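Freshening Up a White Tabletop
by Farah Majimbun

I do love a white table, but goodness, it shows everything! Before you start, take off the placemats, the fruit bowl and whatever mail has piled up (mine is always half mail). Wipe away the crumbs with a dry cloth, then go over the top with warm water and a small drop of dish soap, working from the far side toward yourself.
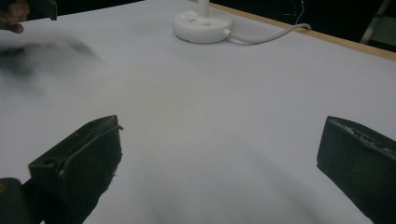 Vendasari Home Letter, Issue 14

A matte top like this one, with light wood edging, wants a soft cloth and a gentle hand. Skip the scouring pads, please. Wring the cloth out well before you get to the edging, and dry along it as you go. Then bend down and look across the surface toward a window, and any streaks you missed will show up. One more pass with a dry towel takes care of those.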